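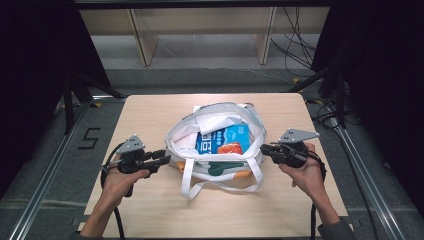 The white tote with the green and orange print, open for business.

Hello again, and a soggy hello it is from my end of the county. I promised last month I'd report back on my no-new-bags year, so pour yourself something warm, this one rambles a bit.

It started in January when I cleared out the cupboard under the stairs and a landslide of carriers came down on my feet. I had bags inside bags inside bags. Most had come from the till at Perix on evenings when I'd nipped in for milk and come out with half a shop (you know how it goes), and a few were so old the handles had gone sticky. So I made a rule. For the whole of this year I'm not buying or accepting a single new bag, and if I turn up without one I carry my shopping home in my arms.

I've slipped up once, with 20 eggs and a cauliflower, and I'd rather not talk about it.

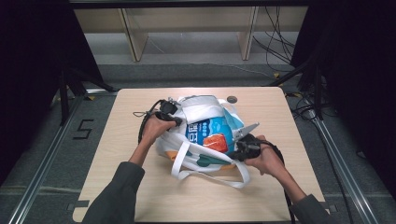 The bit I find hardest is remembering to put the things back in the car. I unpack, I drop the bag on the nearest chair, and there it stays until I'm standing in the car park at Hurer saying rude words. My neighbour Duarte Loureiro hangs his on the front door handle, so he can't leave the house without touching it. I've copied him for a fortnight now and it works a treat, though the postman must think we're both a bit odd!

I've had lots of questions about washing. Cotton ones go in mine at 40 with the tea towels, inside out if there's a print on them, and then I dry them on the line by the bottom seam so the handles don't stretch. Never the tumble dryer. I did that once with a lovely big one from the Medeiros bakery and it came out the right size for a doll.

As for mending, a split seam takes ten minutes with a needle and doubled thread. Go over the top of each handle where it joins as well, even if it looks fine, as that's where they always give up. If you'd like some company while you sew, the Uvo café has its mending table on Thursday mornings and there's usually cake.
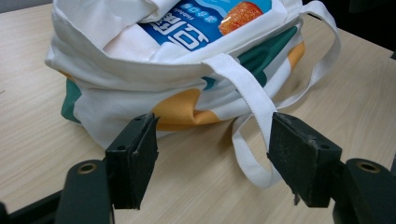
Something sweet-looking in a bright blue packet, tucked in the top of the bag.

Lots of you wrote in about freezer shopping too, and I'm afraid I have no clever answer. I wrap mine in an old towel and drive home quickly. If you've got a better way, hit reply and tell me, and I'll put the best ones in next time along with my leek and potato pie, which I ran out of room for again.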